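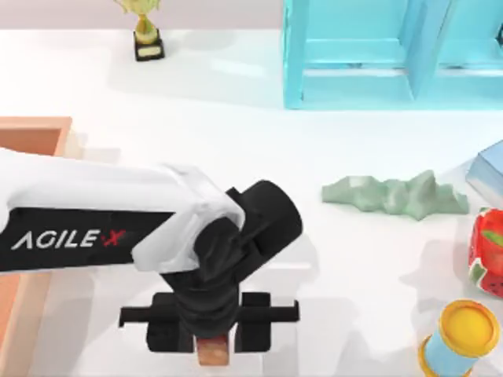
The practice table in the simulator, with the arm holding a small brown block.

I've spent most of the past fortnight driving a robot arm that doesn't exist, and I have to say I'm hooked. Mirjana Grgić set me up with a login for Patimach, our simulated tabletop, gave me one quick lesson and left me to it. You hold the controller, the arm on the screen copies your hand, and every move you make gets saved for the learning people to train on later.

My first 14 tries were dreadful. I kept coming down too fast and knocking the block sideways, and then chasing it across the table like someone after a dropped pea (Wekesa Rweyemamu watched one of these and had to leave the room). What helped was slowing right down for the last little bit, getting the fingers square to the sides of the block, and only then squeezing. Mirjana wants us to keep the wobbly ones too, as long as the block gets picked up in the end. A robot that has only ever been shown perfect grabs has no idea what to do when it's a bit off, she says, and I'm choosing to take that as a compliment.

The other thing I've learnt is to leave the clutter alone. There's a crumpled green thing on my table that I badly want to tidy up, plus a can on its side with a yellow lid, and none of it is part of the block task. They move about between rounds so that the arm learns to go for the block and ignore the rest. I still eye up that little gold trophy at the back, mind you!

We've got roughly 4,000 saved runs so far across the Givside and Lyimo groups, and Wekesa would like a lot more before August, when the first trained version gets its turn. So if you fancy a go, please do come along! A session lasts 2 hours with a tea break in the middle, there are 6 places each time, and you don't need to know anything about robots. Left-handers especially welcome, we're very short of you.

The next sign-up list opens on June 2, 2025. Put your name down at the Givside front desk, or catch Mirjana in the corridor, and bring your glasses if you wear them for screens.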